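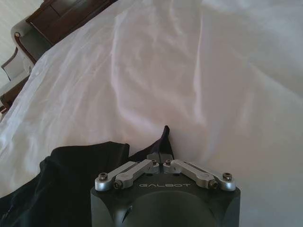 Household Notes

On the Care of Bed Linen in a Guest House
Posted by Aurelia Olteanu, 2023-12-30

The Plemidby guest house closed for the season at the end of November, and the annual review of linen was carried out in the week that followed. The findings are set down in this post for readers who manage a small house of their own, and for those who have written to ask how white sheets are kept in service for more than a year or two.

The house has seven rooms. Each bed is assigned four sets of sheets: one on the bed, one in the wash, one on the shelf and one at rest. The last of these was introduced on the advice of Forough Ahmadpour, who managed the laundry at Grevstead before her retirement. It was her view that cotton washed and returned to the bed on the same day wears out sooner. This writer cannot offer proof of the claim. The practice has been followed since the spring before last, and fewer sheets have split along the fold.

Washing

White sheets are washed apart from towels. Towels shed lint and are heavy when wet, and the sheets wrap around them and come out twisted. A warm wash is used for ordinary changes. The hot wash is kept for stains and for bedding used by a guest who has been ill. Chlorine bleach was given up entirely last year. It had left a yellow cast on the older pillowcases, and two of them tore in the hand.

Detergent is measured at the lower line of the cup. Our water is soft, and a larger dose does not rinse out. Readers with hard water should expect to use more. Fabric softener is not used on any bedding in this house.

Stains should be treated on the day they are found. For tea and coffee, cold water and a little dish soap will do in most cases. For blood, cold water only, and patience. Sun lotion is the most difficult, as it may not show until after the sheet has been dried, at which point it turns a pale orange. Several readers have recommended lemon juice for this. It was tried in July without success.

Drying and Pressing

Line drying is preferred from April through October. In the colder months the sheets are dried by machine, taken out slightly damp, and hung over the rail on the upper landing. Only the top hem and the pillowcases are pressed. Esmaeil Najafi, who took over the morning changes this year, presses the full top sheet for the two front rooms, and the guests in those rooms have remarked on it. The practice may be extended if time allows.

Replacement

Twelve sheets were withdrawn in this review. Most had gone thin at the center. The sound portions have been cut down for crib sheets and dust covers, and the remainder went to the rag drawer. New sheets were ordered from Hassanpour in the same plain weave as before. A sateen was considered and declined; the sample was pleasant to the touch but snagged on the corner of the bed frame in Room 4.

It should be noted that the price has risen since the previous order, and that delivery took roughly a month. Those who intend to buy before the spring season would be well advised to place their orders early. New sheets are washed once before first use and marked with the year in laundry pen on the inside of the bottom hem.

Correspondence

A letter was received from Daniyal Yousafzai concerning the storage of wool blankets. His questions on moths and cedar will be taken up in a separate post, together with the matter of the mattress pads, which were not included in this review.

Filed under: linen, laundry, guest rooms
Previous: Closing the House for Winter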